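3. Hit or error: what ten scorers saw

Anyone who has kept score at a small ballpark knows the feeling. A ground ball takes a hop, the shortstop gets a glove on it, the ball rolls a few feet away, and the runner is safe. The crowd looks up at the board. The scorer has a few seconds to decide whether the batter earned something or the fielder lost something, and that decision stays in the book for good. We have loved this small moment for years, and it is a delight to finally give it a section of its own.

The rule book asks whether a fielder could have made the play with ordinary effort. Those two words carry a huge amount of weight. In the top leagues, a scorer can look at a replay from several angles and a ruling can be reviewed. In the four-town circuit we studied (Esham, Haddad, Merdale and Vasance), the scorer has a pencil, one pair of eyes and whatever the person in the next chair happens to think. Batting averages, earned run averages and the odd no-hitter all depend on it.

We asked every regular scorer on the circuit to rule on the same set of plays, and all 10 said yes. The set held 68 batted balls in which the batter reached base and the official book had been marked either "hit" or "error." Clean line drives, home runs and wild throws into the stands were left out. What remained were the fun ones: slow rollers, bad hops, balls lost in the lights, pop-ups that dropped between two fielders.
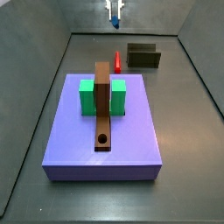 3.1 How the rulings were collected

Each scorer worked alone in October, after the last games had been played, and watched every play twice at normal speed. No slow motion was allowed. We wanted the rulings to be close to what a person could manage live, and a second look seemed a fair stand-in for the chat that often goes on in a press box. Scorers marked each play as a hit or an error and then wrote a few words about what had tipped them one way. They could not see the official ruling, and the scoreboard and the public address sound were removed from the clips.

Plays were shown in a different order to each person. A pilot run had taught us that order matters more than we had guessed. A scorer who has just watched three terrible throws becomes a little kinder to the next infielder who bobbles one, and a scorer who has just seen a diving catch becomes a little harder on everybody. Mixing the order does not remove this, but it keeps it from piling up on the same plays.

The written notes became our favorite part of the material. They are short, blunt and full of baseball. "Second baseman waited on it." "Nobody gets that runner." "Wet grass, give him the hit." "I have seen Little Leaguers make that one." We coded the notes by the first reason given, with a second reader checking the coding. Where the readers differed, Remo Cattaneo, who did not take part in the scoring, read the note and settled the code.

3.2 Where the scorers agreed

All ten scorers gave the same ruling on 30 plays. We were thrilled by this figure, coming as it does from a set picked for being hard. Unanimous plays came in two kinds. In the first, the ball went straight to a fielder who was set and simply dropped it or threw it away, and everyone called an error. In the second, the ball was hit so hard or so softly that the fielder's contact with it made no real difference. Slow rollers up the third base line were the clearest case. A third baseman who charges one, bare-hands it and throws late gets a lot of sympathy, and he should.

Pop-ups were where agreement came hardest. Baseball custom has long treated a ball that falls untouched between fielders as a hit, even when everyone in the park can see that someone should have caught it. Several scorers followed that custom without comment. Others clearly hated it. One wrote, "Book says hit, my stomach says error, going with stomach." Both camps were steady in their habits from one pop-up to the next, so the disagreement was between people and hardly ever within one person's own rulings.
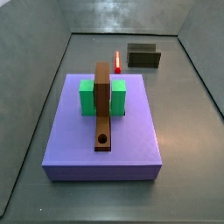
Figure 3. Two green blocks standing side by side on a larger purple block.

3.3 The even splits

Seven plays divided the group exactly, five against five. We went through these with real excitement, as an even split is the closest thing we have to a picture of where ordinary effort begins and ends. Four were ground balls to the shortstop's backhand side. Two were line drives that outfielders reached on the run and failed to hold. The last was a chopper off the plate that the Merdale pitcher jumped for, touched and deflected away from his own second baseman, and we could happily have written the entire paper about that one ball.

On the backhand plays, the notes show two ways of thinking. Some scorers looked at the glove: the ball got there, so the play could have been made. Others looked at the runner: even a clean pickup would have needed a long throw against a fast man, so the error, if there was one, cost nothing. Both readings fit the rule as it is written. A scorer who starts with the glove will hand out more errors over a summer than one who starts with the runner, and a shortstop with good range will suffer for it most, by reaching balls that a slower fielder would wave at.

The split line drives brought out a different habit. Scorers who had played the outfield were harder on outfielders. They wrote about footwork, first steps and taking a bad route, and they tended to call an error where the others saw a fine effort that came up short. We did not set out to study playing background, and the group is far too small to lean on, but the pattern was a treat to find and deserves a proper look.

3.4 Home cooking

Fans like to say that a home scorer protects home hitters. Our clips let us look at this in a simple way, by asking whether scorers were more generous to batters from their own town than the rest of the group was. On the unanimous plays there is of course nothing to find. On the others, the Esham and Vasance scorers leaned slightly toward their own batters, while the Haddad scorers leaned the other way. One of them told us afterward that he would rather be shouted at by friends than be called a homer by strangers, and we suspect he has company in press boxes everywhere.

These leanings are small, and the same scorers watching a fresh set of plays might show none of them. A live game also brings pressures that a quiet room does not, including a manager who knows where the scorer parks. Section 4 takes up the live rulings in the official books and compares them, play by play, with the rulings collected here.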